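Flokcombe ouvre à trois établissements son réseau de règlement transfrontalier

Clesalholm, le 27 mars 2021 - La société Flokcombe, éditrice d'infrastructures de paiement fondées sur un registre distribué, annonce la mise en production de Nerkari, son réseau de règlement entre établissements financiers. Trois établissements de paiement y sont raccordés dès à présent ; deux autres achèvent leur phase d'homologation et devraient les rejoindre en juin.

Nerkari permet à un établissement émetteur de régler un virement international sans préfinancer de compte chez un correspondant. La conversion est assurée par le jeton Sulemana, dont la détention par les participants se limite à la durée de l'opération. Au cours de la période pilote, près de 1000 virements ont été traités sur le réseau.

« Nos partenaires attendaient un service qu'ils puissent raccorder à leurs outils de conformité existants », a déclaré Tharushi Khan, directrice générale de Flokcombe. « Le passage en production répond à cette demande. »

La documentation technique et les conditions d'adhésion sont communiquées sur demande aux établissements agréés. Les frais de raccordement demeurent inchangés pour les participants au pilote - les nouveaux adhérents se verront appliquer la grille en vigueur à la date de signature.

Contact presse : Tianyou Dai, Flokcombe, Clesalholm

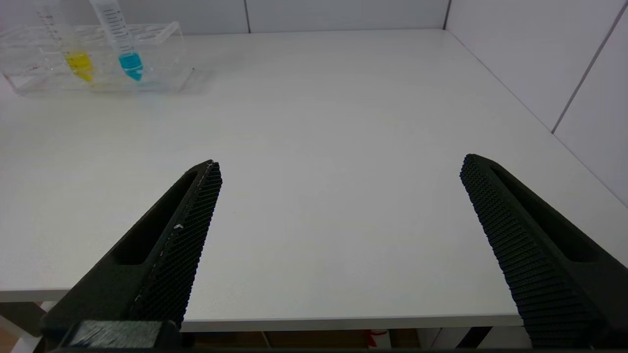

Yabsira Chala demande si les établissements raccordés devront conserver une réserve en Sulemana pour les virements émis le week-end, le communiqué ne précisant pas ce point.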